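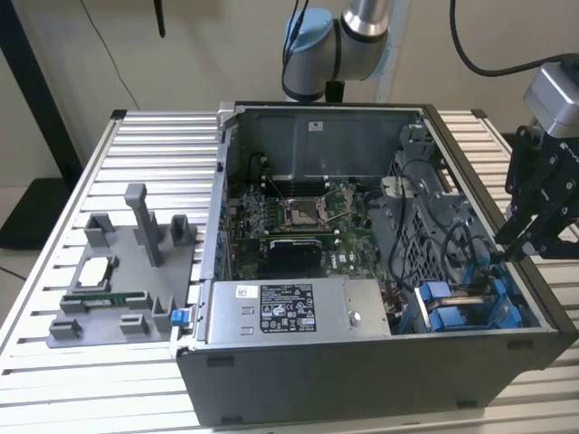 **Gripper comparison, September report**
Prepared for Meinrad Pfister, Jurkham

Work this month was on the desktop refit cell. We are comparing two fingertip shapes on the same gripper: the angular fingers we started with, and a narrower set cut by Stelios Panagiotou. The task is unchanged. The arm takes a processor and a memory module from the printed fixture and fits them into an open tower.

We have logged 1,331 attempts against the 1,000 agreed for this stage.

- Memory module: both sets pick it up reliably. Most failures come at the slot, when the module goes in at a slight tilt.
- Processor: the narrower set is better. The angular fingers sometimes turn the part a little as they let go, so it no longer lines up with the socket.
- Cables: still moved aside by hand before each run.

We lost 11 working days waiting for a replacement controller from Borbridge. The old one dropped its connection to the wrist sensor under load – the new one has not done so yet. Thanasis Gavalas has reprinted the processor holder with a shallower recess.

Next month we will repeat the processor test with 25 runs per fingertip set at a lower closing force. Octavio Llanos will then start on the second camera position. We need a decision from you on the spare motherboards before that work begins.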